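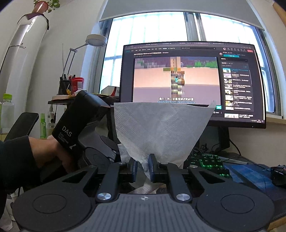

Paper towels are still what I reach for when a mug needs drying at the desk. I gave microfiber 60 days and went back. The cloth sheds nothing, but it has to be washed, and a cloth kept beside a keyboard picks up crumbs and passes them on to the next thing it touches.

The quilted sheets hold up better than flat ones. I fold one sheet in half, push it down to the base of the mug and turn the mug, keeping the towel still. The rim comes last, with a second sheet. A glazed interior takes about 10 seconds. The foot ring takes longer if it's unglazed, and a damp foot ring is what leaves marks on a dark desk.

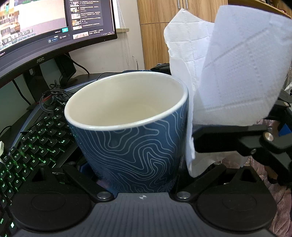

Order of work matters more than the towel. Mug first, then the desk surface, then the monitor stand. Cables get coiled and moved to the back before any of it – otherwise the towel snags and tears. I don't use paper on the screen itself. It can scratch the coating, and a dry pass just moves the dust around.

I-seul Cha asked which brand I buy. Currently Udano, before that Funddale. The Funddale sheets were thicker but tore badly at the perforation.

Filed under: Desk & Home Upkeep
10 shares | Leave a comment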